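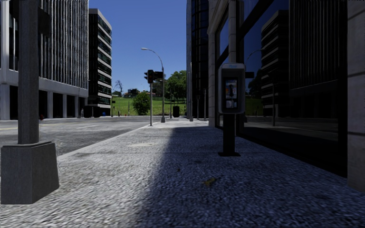

Footpath beside the road, looking towards the park.

Sillitz Early Learning Portal: Family Support Desk
Ticket category: Language Milestones Diary
Status: Resolved
Opened: 2020-11-12
Handled by: Marius Hodoroagă, Family Support

Summary of the request
A parent reported that the vocabulary diary for her daughter, aged 22 months, had stopped accepting new words. The diary displayed a total of 91 words and returned the message "Entry already recorded" whenever a further word was submitted. The parent also asked whether words spoken in the family's second language should be entered separately.

Initial checks
The account was confirmed as active and linked to one child profile. The parent was asked to sign out, clear the browser's stored data and sign in again. The message persisted. The same result was obtained on a second device using a different browser.

Findings
The child profile had been created in August under the Cekik questionnaire, which is intended for children up to 18 months. Under that questionnaire, the diary compares each entry against a fixed list and treats any word of similar spelling as a duplicate. The entries "ball" and "bal" had been merged in this way, as had 13 other pairs. The parent had entered English and Dutch words in the same column, and this accounted for most of the rejected entries.

Action taken
1. The profile was moved to the Van den Broek questionnaire for toddlers, which allows up to 900 entries and provides a column for each home language.
2. The merged pairs were separated and restored to the diary with their original dates.
3. The parent was advised to allow 60 minutes for the revised total to appear on the summary page.
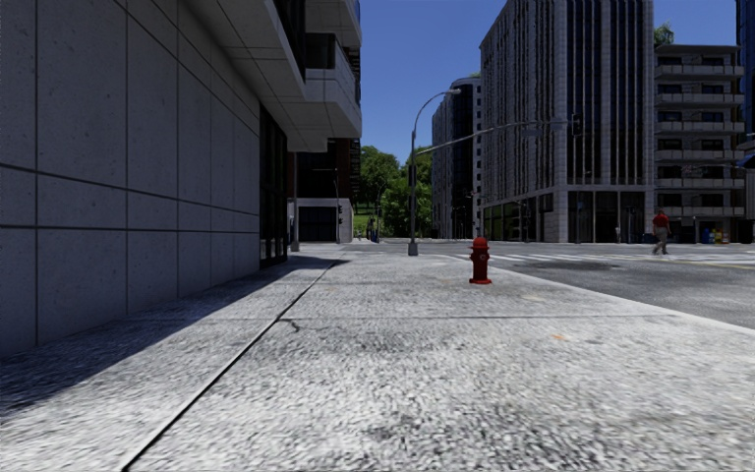
Should a word be entered if the child pronounces it incorrectly?
A word may be entered when the child uses it consistently and with the same meaning, even if the pronunciation is incomplete. "Nana" for banana is an acceptable entry.

Follow-up
The parent confirmed by reply that new words were being accepted and that both languages were displayed. She noted that one entry, "Billa", had been flagged as a possible name. The flag was removed after she explained that it was the child's word for her blanket.

Families are reminded that the diary is a record-keeping tool and does not provide an assessment. Concerns about a child's speech or hearing should be raised with a family doctor or a child health nurse.

This ticket has been closed. To reopen it, please reply to the most recent message from the Support Desk and leave the subject line unchanged.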